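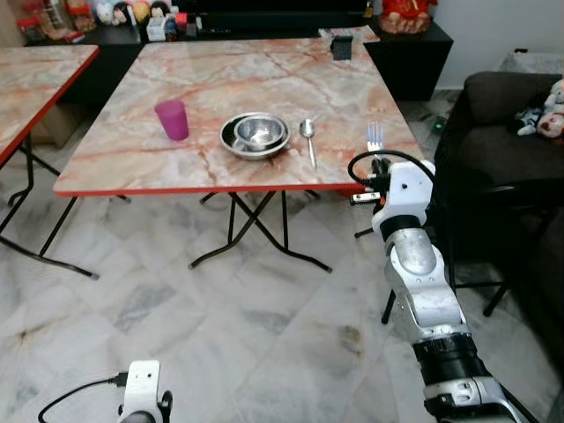

プロジェクト演習II 見学調査報告書
課題テーマ:家庭内作業ロボットの「配膳」はどこまで任せられるか
3班 提出日:2023年3月15日

1.経緯

当班の当初のテーマは「学生食堂における自動配膳の実現可能性」であった。中間発表で「食堂に許可は取ったのか」と質問され、取っていなかったので、テーマは「家庭における配膳」に変わった。家庭なら誰の許可もいらないと考えたのだが、班員の家庭にロボットがないことには気づいていなかった。

そこで2月に、Davettiの開発拠点で開かれた一般公開に申し込んだ。Davettiは双腕ロボットの制御と教示を手がける会社で、年に一度、Sheehan棟という建物の一階を開放している。本報告書は、そこで見た食器配置デモの記録と、見ながら考えたこと、帰りの電車で考え直したことをまとめたものである。後者のほうが長いという指摘はすでに班内で出ている。

2.会場

最寄り駅からバスで終点まで行き、そこから坂を上る。案内メールには「徒歩すぐ」とあった。班のうち一人は健脚で、この表現に異議はないと言っている。

受付で首から下げる札をもらい、展示を順に回った。前半は搬送台車と検査装置で、正直なところ配膳とは関係がない。ただ、検査装置の前に置いてあった無料の飴はおいしかった。後半の部屋が目当ての生活作業コーナーである。

われわれは勝手に、白い床に白い机、壁は全面ガラスという部屋を想像していた。実際は机の奥に黒い棚があり、その上に小さなぬいぐるみや人形が並び、脇には濃い灰色のソファまである。要するに誰かの居間である。机の天板はつやのある大理石模様で、淡い地に赤っぽい筋が走り、縁は赤い。床も大理石調のタイルなので、模様の上に模様が載っている。計測用の背景としてはかなり意地が悪いと思うのだが、世の中の居間はたいてい計測用にできていないので、条件としては正しいのだろう。

3.デモの概要

使用機はVukosowという双腕機で、動作の管理にはBridexというソフトウェアを使っているとの説明だった。どちらも来場者用の資料には詳しい仕様が載っておらず、載っているのは主に会社の沿革である。以下の内容は、説明員の話を班員が手書きでメモしたものに基づく。メモは二人分あり、食い違う箇所は声の大きいほうを採用した。

課題は単純で、コップ、ボウル、スプーン、フォークを机の上の決まった場所に置く。人間なら、別のことを考えながらでもできる。むしろ別のことを考えていないとやっていられない作業である。

一回の試行の制限時間は90秒。これを過ぎると、途中でも中止して最初からやり直しになる。当日までにこの課題で記録した試行は213回と、モニターの隅に表示されていた。多いのか少ないのか分からず質問したところ、「少ないです」と即答された。今期の目標は900回だそうである。今期がいつ終わるのかは聞かなかった。聞かないほうがよい空気であった。

4.観察

4.1 置く順番

われわれが見た回では、大きいものが先に場所を取り、細いものが後に残る流れだった。班員の一人は事前レポートで「スプーンとフォークは軽いので容易。ボウルは重いので困難」と予想していた。ここに記録として残しておく。本人は削除を希望したが、多数決で否決された。

説明によれば、重さはさほど問題にならない。困るのは薄さと細さである。机に寝た金属のスプーンは厚みがほとんどなく、指先を天板ぎりぎりまで下ろさないとつかめない。下ろしすぎれば天板を突く。 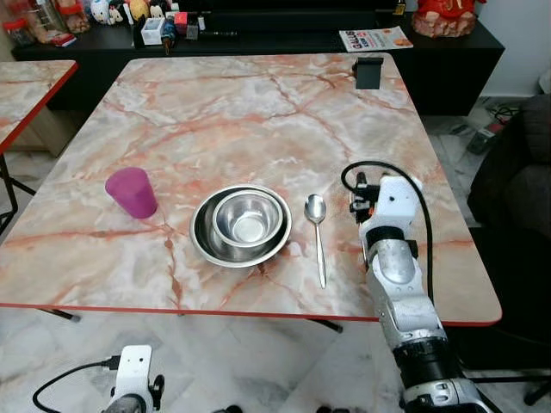

しかも光る。ステンレスのボウルは周りの色をそっくり映すので、カメラから見ると、ボウルの表面に机の色がついていることになる。二つ重ねたボウルではさらに面倒で、どこまでが内側の器でどこからが外側の器なのか、縁の明るい部分を頼りに見分けるしかない。人間はこれを苦労だと思ったことがない。少なくともわれわれはなかった。

コップは半透明の濃いピンクで、場所によって色の濃さが違って見える。班内では「安いコップほどロボットに厳しい」という仮説が立ったが、値段を聞く勇気のある者がいなかったため、検証には至っていない。

4.2 右手と左手

双腕機と聞いて、両手を優雅に使う様子を期待していた。われわれの見ていたあいだ、仕事をするのはおもに右手で、左手は机の手前の低いところにいた。左手は何をしているのかと質問した。答えは「待っています」であった。

帰ってから班で議論したところ、これは案外もっともな設計だという意見が出た。両手を同時に動かせば、腕同士がぶつからないように気をつけなければならず、教える側の手間も増える。片手で済む作業は片手で済ませるほうが早い。われわれのグループワークにおいても同様の分業が自然に成立しており、左手を担当した班員の名誉のため、ここでは詳述しない。

4.3 ケーブル

グリッパから出た黒いケーブルが、大きく輪を描いて腕のほうへ戻っている。最初は配線の途中なのかと思った。手首がひねられるたびにケーブルも引っぱられるので、余裕を持たせてあるのだそうだ。ぴったり這わせて見た目をよくした時期もあったが、その見た目は一週間で終わったという。

演習で製作した当班の小型アームが動作中に自分のケーブルを引き抜いて停止した件について、中間報告では「原因不明」と記載した。本報告書をもって原因を「短い」に訂正する。

4.4 フォーク

当日いちばん長く見ていたのはフォークである。スプーンと何が違うのかと思われるかもしれないが、違う。スプーンは多少向きがずれてもスプーンらしく見える。フォークは歯がどちらを向いているかがはっきりしていて、ずれていると見ているほうが落ち着かない。つかむときの向きがそのまま置くときの向きに響くため、つかみ直しをどう減らすかが腕の見せどころだという。
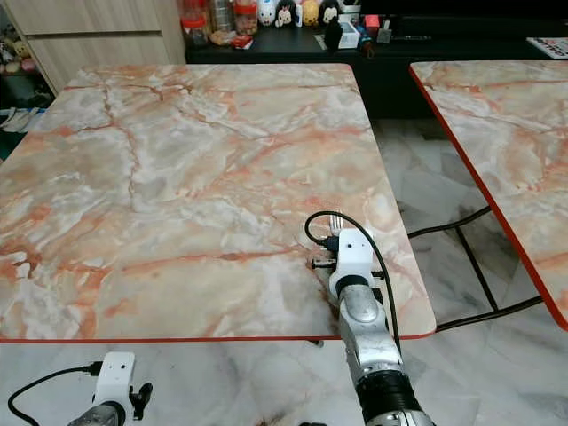
図3 右腕のグリッパがフォークを保持した状態。歯先は上向き。

図3の姿勢を見て、班員のうち二人が同時に「乾杯みたいだ」と言った。学術的な価値はないが、二人が同時に言ったので記録する。

この後、フォークを机に寝かせる動作に移る。立てて持ったものを寝かせるには手首を倒すことになり、倒せば今度は指が天板に近づく。スプーンをつかむときに出てきた問題が、置くときにもう一度出てくるわけである。われわれの見た中では、きれいに置けた回と、置いたあとに少し回ってしまった回があった。後者を成功と数えるかどうかを尋ねると、説明員は少し黙り、「食べられるかどうかで言えば、食べられます」と答えた。

5.質疑の記録

主なやり取りを挙げる。順番は整理のため入れ替えた。

棚のぬいぐるみは必要なのか、と質問した。背景がいつも同じで何もないと、学習したものが背景の変化に弱くなるとの答えだった。つまりぬいぐるみは働いている。当班の報告書に対する貢献度で比べても、上位に入ると思われる。

失敗したときは誰が片づけるのか、と質問した。人です、とのこと。

食器は洗うのか、と質問した。この課題に料理は出てこないので、汚れるのは指紋だけだという。拭く作業は別の課題として計画中だが、布は金属の食器よりさらに難しいそうである。

家庭に入るのはいつごろか、という質問は他の来場者もしていた。説明員は非常に丁寧に、時期に触れない回答をしていた。今後の口頭試問の参考にしたい。

6.追加実験

見学だけでは報告書として弱いと判断し、後日、同じ課題を人間で試した。場所は演習室の机、食器は班員の自宅から持ち寄ったもの。被験者は班員で、片手だけを使い、軍手を二枚重ねてはめ、トングで食器をつかむ。グリッパの不自由さを再現するつもりだった。

全部で40回行った。コップとボウルはすぐに慣れた。スプーンは柄の端を押して浮かせてからつかむ技が発見され、以後はその技ばかりになった。フォークは最後まで上達せず、一度は机の外へ飛んだ。幸い、飛んだ方向には報告書の下書きしかなかった。

得られた知見は次のとおりである。

・薄いものをつかむとき、人は対象を少し動かしてからつかんでいる。そのまま真上からつまんでいるつもりだったが、動画を見返すと全員が何かしら押したり引いたりしていた。
・疲れると置き方が雑になる。ロボットにはこの傾向がないはずで、ここは素直にうらやましい。
・軍手を二枚重ねる必要はなかった。一枚で十分に不自由である。

なお、試行の条件を途中で何度か変えたため、回ごとの成績を比べても意味がない。表を作ってから気づいたので、表は付録に残してある。消すのが惜しかった。

7.考察

配膳を任せられるかという問いに、当班は「置くことはかなり任せられるが、置いてあるものの状態まで含めると、まだ人が横にいる」と答えたい。見学前の予想では、難しさは腕の力や速さにあると思っていた。実際に話題に上ったのは、反射、薄さ、向き、ケーブルの余り、といった地味なものばかりである。地味なものは中間発表で映えないため、当班のスライドには一枚も入っていなかった。

もう一つは回数の問題である。同じ食器を同じ机に、あれだけの回数置いて「少ない」と言われる。一方、われわれは班の実験の三日目に、すでに一人が来なくなった。繰り返しに耐えるという点については、ロボットを評価する前に評価されるべき者がいる。

比較対象として他社の機体も見るべきだったが、申し込みの締め切りを過ぎていた。どの締め切りかというと、全部である。

8.今後の予定

春休み中に、当班の小型アームのケーブルを延長する。次に、スプーンを押してからつかむ動作を組み込んでみる。フォークについては新年度に検討する。背景用のぬいぐるみは班員の家から集める予定で、現在のところ、進捗がもっとも順調なのはこの項目である。

付録A 人間による追加実験の記録(表)
付録B 見学時のメモ(二人分、食い違い箇所に下線)
付録C Sheehan棟までの道順(徒歩の所要時間を実測値に訂正したもの)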